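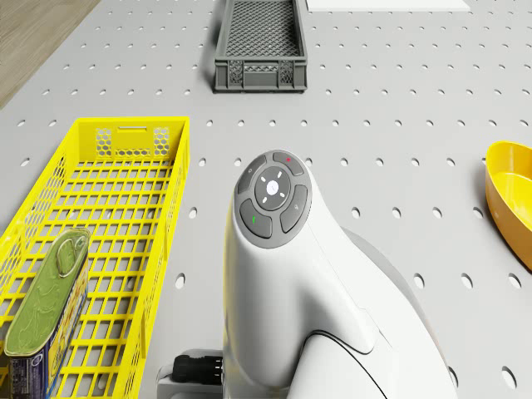
Captures: ticket author, from the Nivoma scene file, June 2026

Filed under: Home and shared workshop builds / Arms and grippers / Simulation

Gripper closes before the arm has stopped, and then closes off center

Opening this as one ticket because I thought it was one problem. It is two, and the second only showed up after I fixed the first.

Setup: white arm on the perforated table, parallel gripper, wrist camera. The real one will go on the bench at the Strickland workshop when we get the bench back. For now everything runs in Nivoma with the room model that came with the scene pack. The control side is Drulline on my own desktop at home, talking to the sim over the local network. The objects on the table are the Sutton kitchen set, so bowls, plates, mugs, the two crates and the banana. The cabinet and the walls are part of the room model and I have not touched them.

The job is simple. Pick up the banana, lift it, carry it over, put it down by the orange bowl. In the first session it missed the grasp on nearly every run. The fingers started closing while the arm was still moving, the lower finger pushed the fruit sideways, and the planner then reported a successful grasp with nothing in the gripper.

What I tried first, none of which changed anything:

- Slowed the approach to half speed.
- Raised the finger friction in the object file.
- Swapped the banana for the can. The can got knocked over in the same way, and it took longer to reset.
- Deleted the robot from the scene and imported it again from the clean file.
- Restarted Drulline with the cache cleared.

I also took the crates out for a while in case the planner was bending the path to avoid them. Same result with a bare table, so I put them back. I would rather test with the clutter in, because the bench at Strickland will never be clear either.

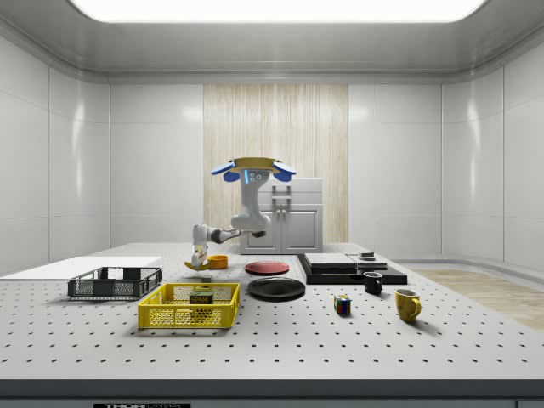

The first real clue was in the timing log. Drulline was stamping the joint states when it received them, and the sim was stamping them when it sent them. The two clocks were 400 ms apart. My "arm has stopped" check compares a target time with a joint state time, so it was passing while the last part of the move was still going on. Slowing the arm down did not help because the check was wrong by the same amount at any speed. It only meant the fingers closed with a bit less travel left.

Fix for part one: set the Drulline bridge to take its time from the sim. The setting is called clock source and it is on the bridge page, not the robot page. The default is the host clock. After changing it you have to stop the bridge and start it again. A reload keeps the old value and gives no warning.

I also changed the stopped check so it looks at joint velocity as well as time. It now waits until every joint has been under the limit for a short settle period before it sends the close command. This costs a little on each pick and I don't mind.

With both changes in, the arm stopped, waited, and then closed. It could pick the banana up and move it. That is where I would have closed the ticket, except that the grasp was visibly off center. One finger always touched first and rolled the fruit before the other one reached it.

On a banana you can get away with that, at least in the sim. On the small cube it was bad. The cube turned in the fingers and came down on an edge.

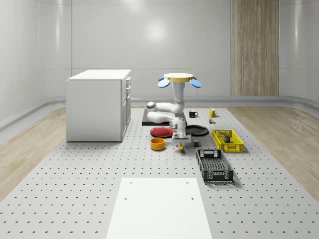
So, part two. I wanted to know if the offset followed the gripper or the table. I ran the same pick with the wrist turned half a revolution. If the table position was wrong, the error should stay put in the room. If the gripper or the wrist camera was wrong, the error should swap sides with the wrist. It swapped sides.

That left the tool frame or the camera mount. I checked the tool frame by driving the closed fingertips down over one of the table holes and comparing the hole position in the scene file with the position Drulline reported. They agreed. The holes are handy for this. They are already on a grid and the coordinates are in the file, so there is no need to add markers. I did it again at a hole on the far side of the table to be sure, and they agreed there too.

Then the camera. The mount in my robot file is from the old bracket, the one I drew in October before the cable connector got in the way. I moved the bracket in the drawing and printed the new one for the real arm, and never changed the numbers in the sim. The old and new positions differ by 6 mm across the fingers. The image processing finds the middle of the object correctly and then hands over a point that is off by the width of my mistake.

I had looked at the wrist view many times during all this and it seemed fine, and it would. The sim draws the camera where it was told to and Drulline was reading its offset from a separate file. You can't see a disagreement between two files in the picture from one of them.

Fix for part two:

1. Put the camera offset in one place. It now lives in the robot file, and Drulline reads it from there.
2. Delete the copy in the Drulline calibration folder. If you leave it, it wins.
3. Rerun the hole check, this time using the camera to find the hole instead of driving to a known position.

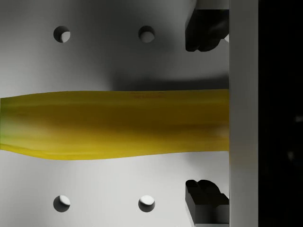
After that the camera check came out within 2 mm at every hole I tried. I think what is left is the hole finder itself, because the shading inside the rims pulls its center a little toward the bright side. I am not going to chase it. The finger pads on the real gripper are soft enough to cover that.

Things still open:

- The planner still reports a good grasp based on the close command alone. It should check the finger gap after closing. I have a rough version that works on the mugs and the bowl rim but not on the plates, where the gap is so small it looks the same as an empty gripper. Suggestions welcome.
- The pick on the can inside the yellow basket is turned off. The collision shape for the basket is a solid box, so the planner thinks there is no way in. The mesh crate in the Sutton set has the same fault as far as I can tell from the file. If anyone has already made open versions of those two, please post them and save me the evening.
- I have not repeated any of this on the real arm. The clock problem should not exist there in the same form, but I will log the times anyway before I trust it with anything from the workshop kitchen.

For anyone who finds this by searching: if your gripper closes early at every speed, check the clock source before you touch the friction or the speed. If it closes on one side first, turn the wrist around and see if the side changes. That test takes five minutes and I should have done it on the first evening.

Leaving the ticket open for the finger gap item. The other 2 are split out and linked from the build page.

Related tickets
- Sutton set: bowls sink into table on scene load
- Drulline bridge drops joint states after laptop sleep
- Cable connector hits bracket at full wrist turn
- Strickland bench: table clamps and hole spacing
- Nivoma wrist camera too bright over white surfaces

Contact the site maintainers | Posts belong to their authors | Back to top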